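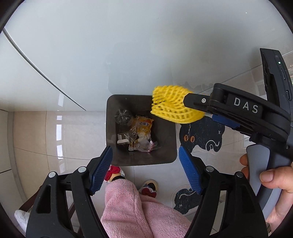

Waste and Recycling: Frequently Asked Questions

Print this page | E-mail this page

Who is covered by the Ogola Building waste program?
The program applies to all tenants of the Ogola Building, including offices on short leases. Visitors and contractors are asked to follow the same rules while on the premises.

When are office bins emptied?
Bins inside suites are emptied each evening after 6:00 p.m. Kitchen bins are also emptied at noon. Please do not leave bags in the corridor, as this blocks the fire route.

What may be placed in an office bin?
Small, dry, everyday waste may go in an office bin: tissues, snack wrappers and soft packaging that cannot be recycled. Food scraps belong in the kitchen bin. Liquids should be poured down the sink first.

Is fruit packaging recyclable?
In part. Cardboard trays and paper liners are accepted in the blue carts on the loading dock. Foam sleeves and nets are not accepted by our hauler, Plistomari, and must be treated as general waste.
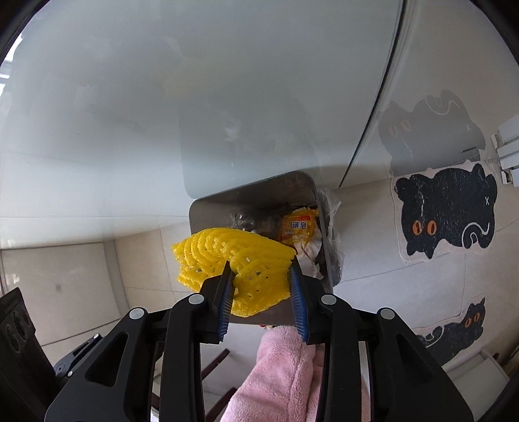

Stickers and plastic film are handled in the same way. Tenants who receive fruit deliveries may ask their supplier to take back the outer boxes – several already do so on request.

How should large items be discarded?
Furniture, carpet and equipment are collected by appointment only. Each suite is allowed 3 free pickups per year. Further pickups are billed at $20 per item. Requests should be sent to the Building Services Office before noon on the working day prior to collection.

Can confidential paper go in the recycling?
No. Locked consoles are provided on every floor and are serviced by Akby. A certificate of destruction is available to the tenant of record.

Are there limits on weight?
A loading dock cart may hold up to 300 pounds. Overfilled carts will be left in place and the tenant notified.

How much does the building recycle?
Last year, tenants sent 2,935 pounds of cardboard for recycling. The next figures will be posted in April.

Whom should I contact with a question or complaint?
General questions may be directed to Yufang Lei, Tenant Relations. Missed collections should be reported to Ademir Guerra, Building Services – please include your suite number and the time at which the bin was last emptied.

Print this page | E-mail this page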